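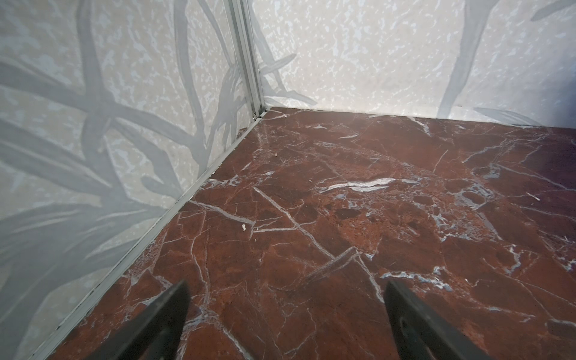
Mon 26 July

I've spent most of the weekend on the budget for the second arm and I think I finally have a number I can send to Maarja Butkienė.

The Baumgart quote came in at 2741 for the gripper, wrist camera and cabling. Fingers are extra. I'd put down 400 for spares in February, and that was too low, so I've moved money over from the travel line. Limeo were cheaper but wanted 4 months for delivery and their mounting plate doesn't fit ours.

The work we're planning for is small corners: polished stone floors, metal trim, crumbs and specks of dirt along the edges. Wide fingers are no good to me there. I've asked for 2 narrow sets, and I'd like to try them on red marble as well as plain tile before paying the balance. Pale bits on a veined floor are hard to pick out on a screen, so I'm keeping the better camera in the order.

Gintarė Priedītis thinks we should lease from Tekovus instead. I've asked her for their service terms. If they cover wear on the fingers I'll redo the sheet, otherwise the order goes in as it stands.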